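# Chapter 2: Receiving, Handling and Setting Down Flat Cartons

The first chapter dealt with the packing room as a whole. The present chapter turns to the packing table and to the kind of carton that passes over it most often: the flat, shallow box, closed on all sides, in which small goods are sent out to shops and private customers.

Learners sometimes suppose that a flat box needs less care than a tall one. Records kept at the Madville packing rooms suggest otherwise. Of 1,620 cartons returned in one season as unfit for sale, the greater part were shallow boxes with crushed corners, and the contents were in most cases sound. The customer had refused the goods on account of the box alone.

## 2.1 The table

A packing table should be rectangular, plain and pale in colour, so that dust, grit and stray tape are easily seen. It should stand where the worker can reach the near edge without leaning. Cupboards and shelving belong to the side of the table, within a step or two, and are not to be placed behind the worker.

Decoration is a matter for the house. The Zollener handbook permits flowers, real or artificial, at the far end of the table, provided that they do not shed and that the working half is left free. Other houses forbid them.

## 2.2 Holding the box

A flat box is held at two places, one on each side, and the hold is taken low, near the corners closest to the worker. The corners are the stiffest part of the carton. The middle of the lid is the weakest, and it is also where the maker's mark is commonly printed; a thumb pressed there may leave a dent or dull the surface. 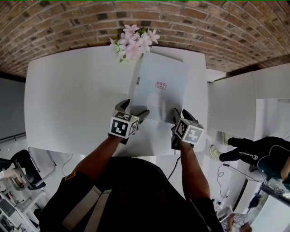 Solange Seixas disagrees with this advice in one respect, and her objection is recorded for discussion: she would teach beginners to take the two far corners first and draw the box towards them, as a carton held only at the near side is apt to swing when the far end catches on something. The point is a fair one. At Pimentel both methods are taught, and learners are asked to settle on one of them before the end of October.

Whichever method is chosen, the following rules apply.

- Both sides are held before the box is lifted.
- The box is set down on one long edge and lowered – it is never dropped flat.
- Labels on the side panel are left uncovered and face the worker.
- A glossy lid is not slid against another glossy lid.

## 2.3 Quantity and pace

The Stimevville depot handles 4,000 flat cartons in a busy week. Pace of this order is reached by practice and by keeping the table in order. Learners should work slowly at first, and should check all four corners of each box before passing it on. The method of checking is set out in the next section, together with the form on which damage is to be reported.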